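The Prornero programme at Ferdale began with a drawer. According to the operations manager, who has overseen the site through two changes of owner, the choice was deliberate. "We asked our staff which tasks they would gladly hand over," she explained. "Opening, fetching, putting away and closing came up in almost every reply."

Juvus, which has run the Ferdale service centre since 1963, employs 186 people there. The robot arms were supplied under an agreement with Van Hecke and are being introduced first in the staff pantry and supply rooms, where the work is light and the objects vary from one hour to the next. 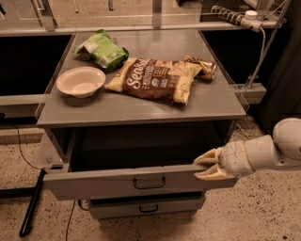
FERDALE, March — On the practice floor, the arm works at a grey cabinet with two drawers. Its padded fingers grip the right edge of the upper drawer, which stands partly open, while a bowl and some snack packets rest on the top. The operations manager regards such items as a fair test. "A crisp bag is never the same shape twice," she said. "Our people allow for that without thinking. The machine has to be taught."

The teaching is done by 8 members of the supply team, who received 15 days of training and now divide their shifts between the rooms and the practice floor. One of them, a supply assistant, described mixed feelings at the outset. "I thought I was training my replacement, and I said so at the first meeting," he recalled. "I was given a written answer, and I have kept it."

That answer confirmed that no post would be removed during the programme and that those taking part would move to a higher grade. The assistant remains cautious about later years. He does, however, report less bending and fewer late finishes, and he values being asked for his opinion. "If I say the arm pulls too hard, somebody changes it the same afternoon."

The staff representative would like the undertaking on posts extended to the night shift — a request that management is considering. Her other concern is pace. "People must be able to stop the arm and take over without having to justify it," she said. The operations manager agreed, and the rule has been added to the site handbook.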